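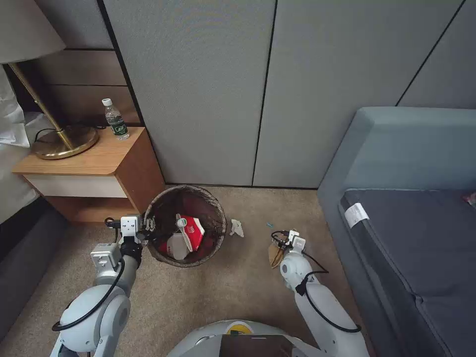
Waste basket and crumpled brown paper, carpeted room.

Workshop > Notebooks > Paper > Brown bag pulp, second batch

Notebooks Recipes Equipment Suppliers Contact

Thursday, started 8.40

Second go at brown bag pulp for the Clestemero covers. First batch was too stiff and full of specks, and the sheets cockled when they came off the boards. I think most of that was under-beating, but I changed the soaking as well this time, so if it comes out better I won't be able to say for certain which did it. Noted.

Sorting. Everything with a plastic window went out, and anything with grease on it. Handles off, and the strip where the handle is glued, as that glue doesn't break down and turns up later as little amber flakes in the sheet. Bottom folds off too if the paste looks thick. Printed bags kept apart in the blue crate. Plain brown only in this batch.

Dry weight after sorting and trimming: 1060 g. More than I wanted but I didn't feel like putting any back.

Torn by hand into pieces the size of a playing card. Nithin ran some through the guillotine last time to save his thumbs and the cut edges showed up as straight little shadows in the finished sheets, so tear it. Torn edges open up in the water.

Soak. Cold water overnight from Wednesday, then drained, then hot water this morning with a spoonful of washing soda. Water went the colour of strong tea in a few minutes. Drained, rinsed until it ran pale. It never runs clear with this paper. The smell is like wet cardboard and a bit like a pond. Window open.

Beating. Clodell beater, filled to the line. It holds less than the plate on the side claims once the roll is down, so I did it in two loads. Roll up for the first part to break the pieces apart, then lowered a turn at a time. The first load bound up under the backfall and I had to stop and push it round with the stick. Too much stock, not enough water. Second load was thinner and went round by itself.

Checked in a jam jar against the window each time I lowered the roll. After the first lowering there were still visible flat bits. Kept on past the point where I'd have stopped last time. By the end the jar looked like even cloud with a few dark threads in it. Motor housing got warm, no worse than usual. The belt is squeaking again. Chalk on it did nothing.

Drainage test, my usual home-made one: 200 ml of stock from the measuring jug poured on the small sieve and timed. It was slower than the first batch by a good margin, and that's what I was after. Didn't write the first batch time down properly so I can't give the difference. Write it down!

Sizing. Half the pulp has Florulel added in the bucket and half has nothing. Florulel is thick stuff and goes to strings if you tip it straight in, so let it down with a cup of the vat water first and pour it while stirring. Left to stand for 15 minutes. Bucket with size has the red peg on the handle. Please leave the peg where it is.

Vat. Mulcahy vat, the shallow one, because the deep one still has the blue in it from the school order. 18 litres of water to begin with, then pulp added by the scoop until the sheets looked right. They looked wrong for quite a while. Brown fibre settles faster than cotton rag and I was pulling thin sheets with a thick corner until I got into the habit of stirring before every dip. Hog it properly, right down to the bottom, and don't dawdle afterwards.

Mould: the small laid one with the mended corner. The mend has held. Deckle is swelling on the long side and needs a push to sit flat, so it wants taking out and drying on the rack for a day or two. Couched on the grey felts. Thin cloths between, as the brown leaves a stain on the felts that doesn't wash out, and the last person to do a white run found that out the hard way (me).
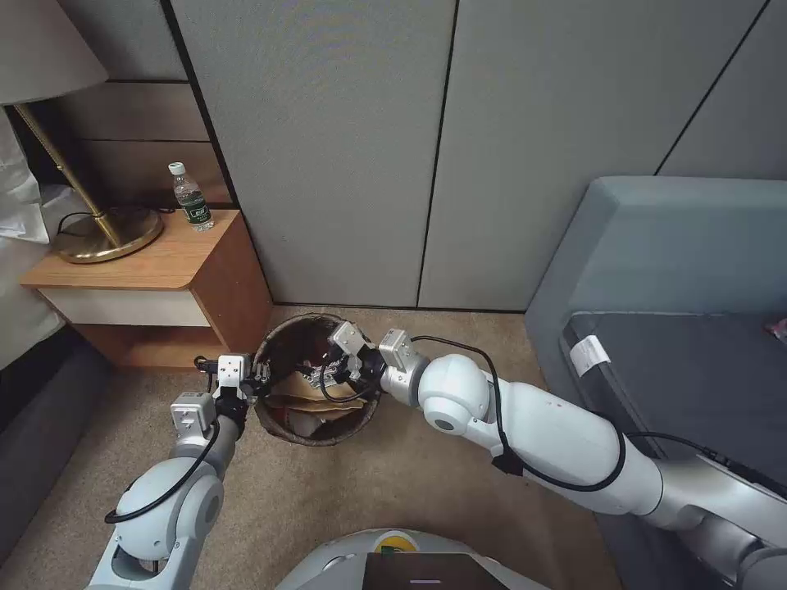 Waste basket holding crumpled brown paper bags

Afternoon. Pressing.

Post went into the Mulcahy press after lunch. Brought the screw down slowly and waited between turns. Rushing it pushed the edges outwards last time and we had a post of sheets with crow's feet along the margin. Emptied the tray twice. Left it under pressure while I washed the beater out.

Washing out: take the drain plug off completely. There's a ledge behind it where fibre sits, and if it's left over a weekend it goes black. I found some old blue in there. That may explain some of the specks in batch one.

Sheets came off the felts well. The unsized ones are softer and a bit furry. The sized ones peeled cleaner and have a faint mark from the cloth weave on one side, which I like but the Clestemero people may not. Dried three ways to compare: brushed onto the melamine board, between blotters with weights, and hung over the line from the top edge.

Still damp at 5.30 so nothing to report on cockle. The line-dried ones are already curling, as expected.

To do:
Weigh a dry sheet from each lot.
Fold test along and across.
Try the paste on sized and unsized before anyone commits to a cover.
Belt for the Clodell.
Order more Florulel, there's one use left in the tub at most.
Find out whether the printed bags bleed. Soak one in a jar by itself before it goes anywhere near the beater.

If the folds crack I'll try a blend with some of the old linen half-stuff from the freezer, a quarter linen to begin with. It'll lighten the colour, and Clestemero asked for it dark, so that's a conversation to have with them first.

Comments

Nithin Arumugam: Belt for the Clodell is in the second drawer under the sink, still in its bag. I bought it in April and forgot. Don't overtighten it.

marsh_and_mould: What did you use for the washing soda, by weight of fibre? A spoonful is hard to copy. I've been leaving it out and my brown pulp takes ages to beat.

Nithin Arumugam: It was the level kitchen spoon on the hook. We should weigh it next time.

Pell: I get the same furry surface on unsized bag paper. Burnishing it with the back of a spoon helps a little if you do it before it's fully dry.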